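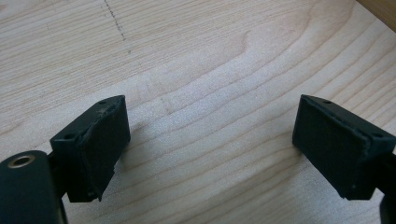 Figure 1. Pale wood-grain work surface.

3. Method

Moisture uptake was measured on offcuts stored in two rooms at the Codesdale site. Each offcut was weighed at 9 a.m. and again at 4 p.m. throughout January, using the same balance. Delali Bawa took the readings and Inès Rey checked the log for gaps. Offcuts with visible splits were left out.

4. Results

The log holds 413 readings, of which 117 came from the unheated room. Mean mass rose by 2 per cent in the unheated room and did not change measurably in the heated one. End-grain sealing reduced the rise but did not remove it. Three readings were rejected after the balance drifted.

5. Limits

Humidity was recorded in the heated room only. Species was taken from the supplier's label (Ackah) and was not tested.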